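Ivana Ibarra on the Ball Screen, the Rotation and the Empty Corner

By Rocío Toledo
May 27, 2024

Ivana Ibarra ran the defense at Sultana for two seasons before she was given the whole team in March. She keeps a written record of every possession, home and away, and the one for last season has 2595 entries. We spoke in her office after the last of the spring workouts.

Her first subject was ball-screen coverage. Sultana played drop coverage under the previous coach, with the center staying near the level of the free-throw line. Ibarra kept it for the first two games and then moved her center up to the level of the screen.

"Drop asks the guard to fight over the top and stay attached to the hip," she said. "We were arriving late. The ball handler had a free pull-up at the elbow, and we were conceding it by design. I could live with that against poor shooters. Kevivard does not have poor shooters."

The change put more weight on the low defender, who must tag the roller and still recover to the corner. Ibarra grades that recovery on each clip. A closeout that ends with the feet parallel is marked as a failure even when the shot misses.

"The result of the shot is a separate column," she said.
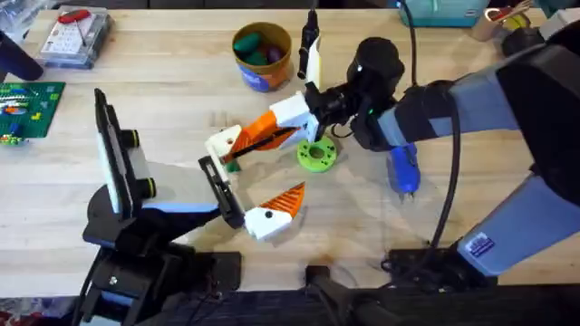 The empty-corner problem

Most teams in the league now run their side pick-and-roll with the near corner cleared. The nearest help has to come from the far side of the lane, and the pass to the roller is short. Himier scored on it repeatedly in the second half of the away game, mostly through Celeste Olivares, who set the screen and slipped early.

Ibarra said she had prepared for the slip but had called the wrong answer. "We switched it. I wanted to keep the ball in front. The switch left a guard on Olivares at the block with no one behind her. I should have iced it and sent the ball to the baseline, with the far forward already across the lane."

Sultana iced the same action in the return game. The ball handler was forced to the short side, where the sideline and baseline limit the angles, and Himier took more of its shots late in the clock. Ibarra would not call it solved. Olivares sat out the fourth quarter with foul trouble, and the sample, she said, was too small to support a rule. 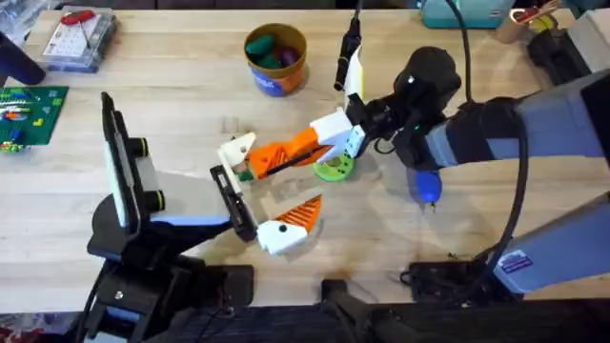 She has since written two versions of the coverage into the playbook, one for a screener who rolls and one for a screener who pops. The call is made by the center, who can see the screener's feet. The guard on the ball only needs the side.

Assistant coach Domingo Navarrete handles the offense. His main concern is spacing after the first pass. Sultana starts with all 5 players outside the arc, but the weak-side forward tends to drift toward the lane when the ball is driven, and her defender drifts with her.

"It is a matter of a step and a half," Navarrete said. "If she holds the corner, the low defender has a real decision. If she comes in, one player guards two of ours."

He has stopped correcting it in full scrimmage. The forwards now work on it in three-on-three, half court, with a dribble limit on the ball handler.

Ibarra expects the roster to be nearly unchanged. The one open question is backup point guard, where she wants a defender first. She has no plan to press full court. Pascual Henríquez, who coaches Flostach, has pressed for years, and the pace of the last meeting did not suit her team.

"His group is conditioned for it and mine is conditioned for something else," she said. "We turned the ball over on the first trap and then again on the second. After that I had us bring it up with the forward in the middle, and it was fine. Slow, but fine."

The season opener is against Flostach, at home. She has already begun cutting the clips, starting with the inbound passes.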